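Bench notebook, Metholm site, August

Friday, after the late shift handover

Long chat with Uldis Eglītis today about the packing line, and I want it down before I forget. He's been on the Climlow cell since we put it in and he says the job is a different job now. He used to finish with sore wrists, now he finishes with a sore head (his words!) from watching two screens and waiting for something to stop. He lifts much less, which he likes. He also talks to people less, which he doesn't, and I hadn't thought about that at all when we drew the layout. The old bench had four of them facing each other.

Count for the week: 1397 trays through the cell, 786 of them on lates. Three stops that needed a person. Uldis cleared all of them himself and didn't log any, as the form takes longer than the fix. Fair enough, but then my numbers are rubbish. Ask Kováčik if the form can be cut down to one button and a comment box.

Yannick Charpentier wants the next step to be mixed trays, where the arms lay pieces out to a pattern and the operator only decides the pattern. I like it more than I expected to – it gives the choosing back to the packers. We've got the two-armed setup in the Jovelum simulator with coloured cubes for the pieces. Left hand up close to the teal one, right hand down on the table next to the lilac-pink one that's still off on its own.

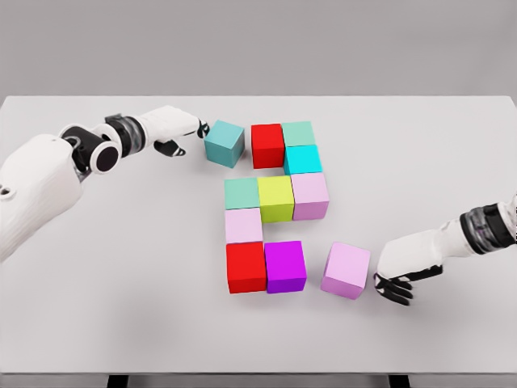

To do before Tuesday's trial

Get Uldis and one of the day packers in to try setting a pattern themselves, without me hovering.
Move the second screen so whoever is on the cell can see the rest of the bench.
Ask about pay grade for the pattern work. Yannick says it's not our department, I still want to ask.
Kettle socket by the cell is dead again.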